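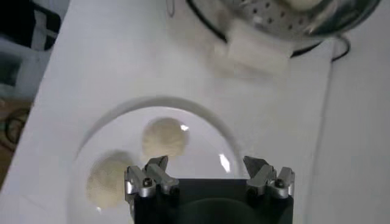 10월, 꼭두서니 염색 기록

드디어 빨강이 나왔다! 지난번까지 벽돌색, 연어색, 정체를 알 수 없는 고동색만 줄줄이 뽑아내다가 오늘 처음으로 누가 봐도 빨강이라고 부를 색이 나왔다. 마르면서 한 톤 가라앉을 테니 아직 흥분하면 안 되는데, 이미 흥분했다. 기억이 생생할 때 전부 적어 둔다. 앞부분은 작업 순서대로, 뒤로 갈수록 생각나는 대로 적을 것 같다.

재료

실은 Prondard 모사, 무표백, 두 가닥 꼬임. 타래 전체를 마른 상태로 재서 2,547g. 이번 배치는 이 숫자 하나를 기준으로 매염제와 염료를 전부 계산했다. 물에 담근 뒤에 재면 아무 의미가 없으니 다음 사람도 꼭 마른 무게로 적어 줄 것. 예전 기록 중에 젖은 무게인지 마른 무게인지 안 적힌 페이지가 있는데, 색은 참 예쁜데 다시 만들 방법이 없다. 아깝다.

꼭두서니는 두 종류. 하나는 Ferri에서 받은 뿌리 조각이고, 다른 하나는 작년에 쓰다 남은 분말이다. 분말은 봉투에 라벨이 반쯤 지워져서 산지를 모르겠다. 본염은 Ferri 뿌리로만 했고 분말은 시험용 작은 타래에만 썼다.

매염제는 백반. 실 무게 대비 18퍼센트로 잡았다. 책마다 숫자가 달라서 늘 고민인데, 우리 물에서는 이 정도가 발색이 안정적이었다. 더 넣은 적도 있는데 색이 더 진해지지는 않고 실 감촉만 끈적해졌다. 주석산은 이번에 아예 뺐다. 넣으면 색이 주황 쪽으로 밝아지는 느낌이 있고, 오늘 목표는 어디까지나 깊은 빨강이었으니까.

정련

어제 저녁에 해 두었다. 중성세제를 푼 미지근한 물에 타래를 가라앉히고, 천천히 데우고, 그대로 식혔다. 물이 생각보다 누렇게 나왔다. 깨끗해 보이는 실이라 대충 하고 싶은 마음이 굴뚝같았는데 안 하길 잘했다. 타래 묶음이 너무 조인 곳이 있어서 여덟 팔 자로 느슨하게 다시 묶었다. 이걸 빼먹으면 묶인 자리가 허옇게 남는다. 지난번 연어색 타래에 흰 띠가 생긴 것도 이것 때문이었다고 본다.

헹구고 나서 꽉 짜지 말고 손바닥으로 눌러 물만 뺄 것. 비틀면 보풀이 일어난다.

매염

백반은 뜨거운 물에 먼저 완전히 녹인 다음 큰 솥에 부었다. 알갱이가 남은 채로 실을 넣으면 그 자리만 진하게 먹는다. 젖은 실을 넣고 온도를 아주 천천히 올렸다. 찬 실을 뜨거운 물에, 혹은 뜨거운 실을 찬 물에 넣는 일은 절대 금지다. 펠트가 된다. 작년 겨울에 목도리 한 장 분량을 통째로 펠트로 만든 적이 있는데, 냄비받침으로는 최고였다(아직도 쓴다).

불을 끄고 솥째 밤새 식혔다. 아침에 건져서 가볍게 헹구고 젖은 수건에 싸 두었다. 매염한 실은 급하게 바로 쓰기보다 축축한 채로 좀 재워 두면 더 고르게 물드는 것 같다. 다만 이건 순전히 느낌이고, 나란히 비교한 적은 없다. 언젠가 같은 타래를 나눠서 제대로 해 보고 싶다.

뿌리 준비

뿌리 조각을 찬물에 한 번 헹궜다. 첫 물은 노랗고 탁하다. 이 노란 물을 버리느냐 마느냐로 의견이 갈리는데, 나는 이번에 버리지 않고 따로 받아 두었다. 노란 성분이 빠질수록 남은 염액이 붉어진다는 얘기가 많고, 오늘 결과만 보면 맞는 것 같다. 받아 둔 물로는 나중에 시험 타래를 하나 물들였다. 살구색이 나왔는데 이게 또 너무 곱다! 아기 모자 뜨면 딱 좋을 색이다.

헹군 뿌리는 더운물에 담가 하룻밤 불린 다음 믹서에 갈았다. 불리기 전에 갈면 칼날만 고생한다. 간 뿌리는 촘촘한 면 주머니에 넣고 입구를 단단히 묶었다. 주머니 없이 바로 넣으면 색이야 잘 나오지만, 타래 사이사이에 낀 찌꺼기를 터느라 하루가 간다. 털어도 털어도 나온다. 지난번 실로 뜬 양말에서는 아직도 붉은 부스러기가 떨어진다.

물 이야기

이번에 제일 크게 바꾼 것이 물이다. 꼭두서니는 칼슘이 있는 센물을 좋아한다고 한다. 우리 작업장 수돗물은 꽤 단물이어서 그동안 벽돌색이 나온 게 이 탓이 아닐까 의심하고 있었다. 그래서 염액에 탄산칼슘을 조금 풀었다. 넣자마자 뿌연 주황빛이던 물이 붉은 쪽으로 스르르 돌아섰다. 솥 앞에서 소리를 질렀다. 옆방에서 무슨 일 났냐고 물어볼 정도로.

작은 시험 타래를 탄산칼슘 넣은 물과 안 넣은 물에 하나씩 담가 봤다. 안 넣은 쪽은 익숙한 그 벽돌색, 넣은 쪽은 확실히 붉다. 같은 뿌리, 같은 실, 같은 온도, 같은 시간인데 이만큼 차이가 난다. 두 타래를 나란히 묶어서 견본철에 꽂아 두었으니 꼭 한번 만져 보시길.

온도

80도를 넘기지 않았다. 오늘 기록에서 한 줄만 남겨야 한다면 이 줄이다. 꼭두서니는 너무 뜨거우면 갈색 성분이 우러나와서 빨강을 덮어 버린다. 고동색 타래가 나왔던 날의 메모를 다시 보니 "잠깐 끓음"이라고 적혀 있었다. 그 잠깐이 문제였던 모양이다.

온도계는 Drolico 탐침식을 썼다. 솥 가장자리와 가운데의 온도가 꽤 달라서, 한 군데만 재지 말고 저어 준 뒤에 가운데에서 읽는 게 좋다. 바닥에 탐침이 닿으면 터무니없이 높게 나온다. 처음에 그걸 모르고 불을 확 줄였다가 온도가 뚝 떨어져서 다시 올리느라 애를 먹었다. 화구는 제일 약한 불로도 조금씩 계속 올라가니까, 목표보다 일찍 불을 줄여 놓고 기다리는 편이 마음 편하다.

본염

염액이 손에 미지근하게 느껴질 때 젖은 실을 넣었다. 처음에는 정말 실망스러웠다. 연한 주황색, 거의 당근 주스. 그래도 온도가 오르면서 산호색이 되고, 감색(과일 감)이 되고, 그다음에는 볼 때마다 달랐다. 온도를 맞춘 상태로 4시간 두었다. 이 정도로 오래 담근 건 이번이 처음이다. 전에는 지루해서 중간에 건졌는데, 후반부에 깊어지는 폭이 생각보다 훨씬 컸다. 기다린 보람이 있다!

중간중간 타래를 뒤집어 주었다. 휘젓는 게 아니고 들어서 돌려 담그는 정도. 위로 떠오른 부분이 연해지기 쉬워서 처음 한동안은 솥 옆을 떠나지 않는 게 좋다. 뿌리 주머니도 같이 움직여야 한다. 주머니에 바짝 붙어 있던 자리가 한 군데 진하게 얼룩졌다. 큰 문제는 아니고 오히려 멋스러운데, 단색이 필요한 주문이었다면 곤란했을 것이다. 다음에는 주머니를 먼저 우려 염액을 만들고, 실을 넣을 때는 빼 볼까 싶다. 다만 그러면 후반부의 그 깊은 맛이 안 나올까 봐 겁이 난다.

불을 끄고 솥에서 그대로 식혔다. 완전히 식을 때까지 안 건드리기로 했는데 두 번 열어 봤다. 참을 수가 없었다.

헹굼

첫 헹굼물은 꽤 붉었고 점점 맑아졌다. 마지막에 중성세제로 한 번 씻고 다시 헹궜다. 물 온도는 실 온도에 맞췄다. 헹굼 단계에서도 펠트 사고가 나니 끝까지 방심 금지. 그늘에 널었다. 타래 아래쪽에 물이 고이면서 색이 살짝 몰리는 것 같아 한 번씩 위아래를 바꿔 걸었다.

남은 염액

빨강을 뽑고 난 물도 아직 한참 쓸 만하다. 두 번째로 넣은 타래는 따뜻한 산호색, 세 번째는 복숭아색이 나왔다. 첫 타래만큼 진하지 않다고 버리기엔 너무 아깝다. 세 색을 나란히 두면 그러데이션이 자연스러워서 요크 스웨터 생각이 절로 난다. 진한 색을 목둘레에 두고 아래로 연해지게, 아니면 반대로? 도안은 아직 모르겠고 일단 실을 넉넉히 확보하는 게 먼저다.

뿌리 찌꺼기는 짜서 말려 두었다. 한 번 더 우리면 연한 색은 나올 것이다. 덜 말리면 곰팡이가 피니까 얇게 펴 둘 것. 쌓아 두지 말고.

시험 타래 메모

작년 분말: 색이 빨리 나온다. 대신 어딘가 납작하다. 진하기는 뿌리 못지않은데 빛을 받을 때 깊이가 덜하다고 해야 하나. 보관이 오래돼서 그런지 원래 그런지는 모르겠다. 급할 때는 충분히 쓸 만하다.

철 후매염: 염색한 시험 타래를 철물에 아주 잠깐 담갔다. 순식간에 자줏빛 도는 갈색으로 변했다. 와, 이 색도 좋다. 팥색에 가깝다. 철은 양모를 거칠게 하니까 오래 두지 말 것. 그리고 철물에 쓴 막대기는 절대 빨강 솥에 넣지 말 것. 막대기에 표시를 해 두었다.

식초 조금: 주황으로 돌아간다. 예쁘긴 한데 목표와는 반대 방향.

잿물 조금: 붉은 기가 차갑게 돈다. 라즈베리 쪽. 다만 알칼리는 양모에 좋지 않아서 큰 타래에 쓸 생각은 없다. 면에 꼭두서니를 해 볼 때 다시 꺼내 볼 만하다.

쪽 위에 꼭두서니: 여름에 연하게 물들여 둔 쪽빛 자투리가 있어서 같이 넣어 봤다. 보라를 기대했는데 포도 껍질 같은 탁한 색이 나왔다. 탁한데 자꾸 눈이 간다. 쪽을 더 연하게 깔면 어떻게 될까? 다음번 1순위 실험.

일광 시험

Jonder 견본첩 양식에 맞춰 카드에 실을 감고 절반을 가렸다. 남쪽 창가에 붙여 두었으니 떼지 말아 주세요. 꼭두서니는 천연염료 중에서 햇빛에 강한 편이라 크게 걱정은 안 하지만, 헹구고 나서 받아 둔 노란 물로 물들인 살구색은 궁금하다. 왠지 약할 것 같다. 철 후매염한 것도 같이 감았다.

마찰 시험은 아직. 흰 면 조각으로 문질러 보는 간단한 방법으로라도 할 것. 진한 빨강은 아무래도 묻어날 수 있어서, 흰 실과 배색하려면 이걸 꼭 먼저 봐야 한다.

잘못한 것

타래 하나의 꼬리표를 안 달고 넣었다. 색으로 구분이 되겠지 했는데 당연히 안 된다. 다 빨갛다. 꼬리표는 매듭 수로 표시하는 방식이 제일 확실하다. 유성펜 글씨는 솥에서 다 지워졌다.

탄산칼슘을 저울로 안 재고 숟가락으로 넣었다. 오늘 제일 중요한 변수였는데 이렇게 허술하게 하다니. 다음에는 꼭 재고 적는다. 이 빨강을 똑같이 다시 뽑을 수 있는지는 여기에 달렸다.

앞치마를 늦게 입었다. 바지가 산호색 물방울무늬가 되었다. 매염도 안 한 면이라 빨면 빠질 줄 알았는데 꽤 버틴다.

다음에 할 것

탄산칼슘 양을 단계별로 달리한 시험 타래. 너무 많이 넣으면 어디서 꺾이는지 알고 싶다.

같은 염액에서 일찍 건진 것과 끝까지 둔 것 비교. 오늘 본 후반부의 변화를 견본으로 남기고 싶다.

주머니를 뺀 염액만으로 본염. 얼룩과 깊이, 둘 다 보기.

Ferri에 뿌리 추가 주문. 같은 수확분이 남아 있는지 먼저 물어볼 것. 수확분이 다르면 색도 달라질 테니 이번 뿌리를 한 줌 따로 봉투에 담아 두었다. 선반 제일 위 칸.

면과 리넨은 매염부터가 다른 이야기라 이번 겨울 숙제로 미룬다. 타닌을 먼저 먹여야 하고, 백반도 양모 때처럼 하면 안 된다. 자료를 읽다 보니 터키 레드까지 가 버렸는데, 기름을 먹이고 말리고 또 먹이는 그 긴 과정을 읽고 나니 존경심이 생긴다. 언젠가 손수건 한 장만이라도 해 보고 싶다.

저녁 추가

다 마르지는 않았지만 겉은 제법 말랐다. 예상대로 한 톤 가라앉았고, 그래도 빨강이다. 형광등 밑에서는 약간 갈색이 돌고 창가에서는 잘 익은 고추 같다. 견본철에 넣을 때는 꼭 낮에 창가에서 비교할 것. 밤에 골랐다가 아침에 다시 고른 적이 한두 번이 아니다.

솥은 씻었고 면 주머니는 뒤집어서 널었다. 막대기는 빨강용, 철용 따로 꽂아 두었음. 두 번째 염액은 뚜껑 덮어서 싱크대 옆에 있으니 버리지 말 것. 내일 아침에 자투리 타래를 더 넣는다.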